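I've been closing out my aunt's apartment since August and wanted to write down how the food part went, for anyone who has to do the same. Thread.

The apartment is on the third floor, no elevator, and the lease ended before I could take a second week off work. So everything in the kitchen had to be gone in 7 days. Furniture was easy by comparison. People want furniture.

Food was harder. She cooked for a big family for most of her life and kept buying that way after everyone moved out. Flour, buckwheat, dried peas, canned fish, jars of things she put up herself.

First thing I did was call the city. They sent me to a web page, and the page sent me to a number that had been disconnected. Then I called Miroslava Koval, who used to run the pantry at my old parish, and she explained the whole thing in ten minutes.

Her rule: sealed and labeled goes to a pantry, opened goes to a person you know, homemade goes to family or goes in the trash. Pantries can't take home canning. Don't argue with them about it, they hear it all day.

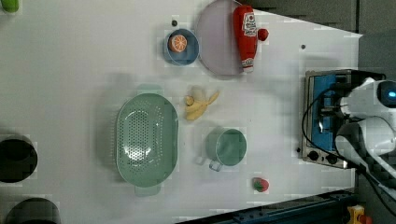

Do pantries take food past the date on the package?

Depends on what the date says. "Best by" on canned goods and dry pasta is usually fine for a while, and many places have a chart by the door. "Use by" on baby formula is a hard stop. Call first and ask, because each place sets its own limits.

The pantry I ended up using is run out of the old Dmytriv bakery building. They're open from 4 to 7 p.m. and you bring things to the side door. They weighed what I brought and wrote me a receipt without my asking.

They told me they had 1,091 households on the list. I didn't know that, and I lived in that neighborhood for years. The line was out to the corner when I came back with the second load.

What they wanted most: cooking oil, peanut butter, canned meat, rice in small bags. What they had too much of: canned green beans and cranberry sauce. They took my green beans anyway.

Big bags are a problem. My aunt had a 25-pound sack of rice, unopened, and they can't repackage it on site. Stepan Skoryk, who lives across the hall from her, took it and split it with his sister's family.

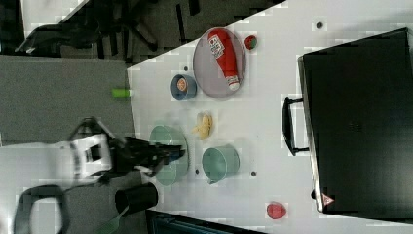

Condiments are the thing most people get wrong, and I got them wrong too. I packed a whole box of sauces and half of it came back to the car with me. Anything with a broken seal is out, even if it has only been used once. That goes for mustard, mayonnaise, jam, and a squeeze bottle of ketchup like the red one lying across the plate there. Before you pack one, unscrew the cap and look for the foil or paper seal underneath. If the seal is gone, keep the bottle or give it to a neighbor.

Spices: same rule. My aunt had 27 jars of spices and most were refills from a bulk store, so no label. I kept the paprika and the caraway. The rest went out.

The freezer I left too late. Two pantries I called don't take frozen food from individuals at all. Empty it first if you can. I ate a lot of dumplings that week.

Homemade jars. This was the part I didn't want to do. She wrote the contents on the lids but not always the year. If there was a year and it was recent, I called cousins. If not, I poured it out and washed the jar. It took two evenings.

Clean empty jars do get used. There's a canning group that meets at the Brurus hall and they took every one I had, plus the big enamel pot. They didn't want used lids, only the rings.

Money question, since someone will ask. A cleanout company called Caltico quoted me $2,000 for the whole apartment, kitchen included, everything to the dump. I paid them a smaller amount to take just the mattresses and the broken wardrobe. The kitchen cost me gas and time.

Boxes: don't buy them. The Justetti grocery on the corner puts flattened ones out in the morning and they let me take as many as I wanted. Banana boxes are best for cans because of the handles, but fill them halfway — I put too much in the first one and had to unload it on the stairs.

Things I'd do differently: start with the freezer, call the pantry before packing anything, and keep one box by the door for neighbors. People stopped by every day and I kept having to dig for what they wanted.

I kept her flour tin and the small sieve. Miroslava got the pickled tomatoes, the ones with a year on the lid.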